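Reading time: 2 min

Search reviews Search

Sonura long-handled brush: my opinion after one spring in the kitchen

I bought this brush in May, together with the small Halten sponges, which come 10 in a pack. My old brush had lost its shape and I wanted something with a longer handle. Our worktop is dark speckled granite and it hides dirt very well, so one often feels the crumbs before one sees them.

The handle is orange-red plastic and very easy to find in the cupboard. It is light, and my hand does not become tired when I do the whole side by the sink. The bristles are on the firm side. For dried tea and flour paste this is good. I use only water and one drop of washing-up liquid.

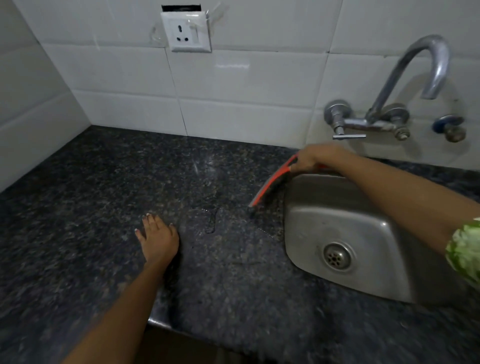
The brush on the granite, just left of the sink.

What I like less is that the brush pushes the water and does not take it up. After scrubbing you must always finish with something else, and in my kitchen the water likes to run towards the wall. I also find the price of 9 pounds a little high for a plastic brush. The shop Toivonen asks the same, so there is no use in searching long.
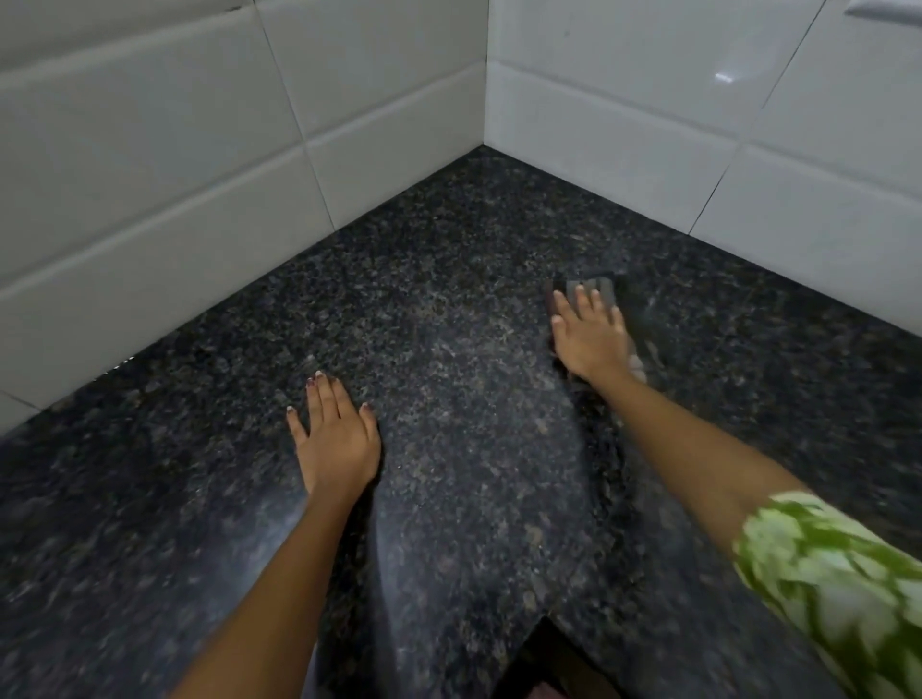

For the corners I still prefer a sponge. The Halten one is small enough to go where the tiles meet the stone, and the long handle is only in the way there. I had a Zorklow brush before with a short handle, and it was better for corners but worse for my wrist.

I would buy the Sonura again, but I would wait for a lower price. Four stars from me.

Was this review useful? 28 readers said yes.

We use cookies to improve your visit. Accept Manage settings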